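ok so I finally did the thing I've been threatening to do since April 2023 and went through my grandmother's medicine cabinet. thread, because I have feelings

background: my grandma is 84, sharp as a tack, lives alone in the apartment over the old shoe store in Drarden, and has never thrown away anything in her life. not a rubber band, not a coupon, definitely not a pill

she says the cabinet is "organized." it's organized the way a junk drawer is organized. cough drops next to denture tablets next to a tube of something for a dog that died when I was in middle school (RIP Biscuit)

the real trouble is she takes stuff in the morning AND at night and she goes by bottle shape. the fat one is breakfast, the skinny one is bedtime. then the pharmacy switched bottles on her and she called me totally rattled – "they sent me two fat ones!!"

so we sat at her kitchen table and made a list. name, how much, what time, what it's for. plain marker, big letters, taped inside the cabinet door. took the whole afternoon because every bottle comes with a story

the pharmacist on her block, Giuliana Cáceres, is a saint. she went over the list with us line by line and caught 4 things that were way past their date. she also told grandma to quit keeping everything in the bathroom, all that shower steam is bad for pills. grandma has been ignoring me on this for years but sure, NOW it's gospel 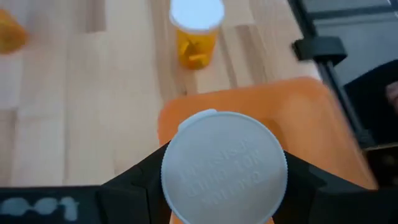

other thing I learned: you can ask for easy-open caps! you just ask! grandma's been fighting the push-and-turn kind with a dish towel and some words I didn't know she knew. if little kids come over you'd want to think hard about it, but it's only her and the radio up there

old stuff went in the drop-off box at the pharmacy. please don't flush yours. ours in Drarden takes pills but no needles, so call yours first

she kept the dog ointment. I picked my battles

anyway go call your grandma and ask what's in the cabinet. we're doing the spice rack in July, pray for me – I saw a paprika in there that's older than I am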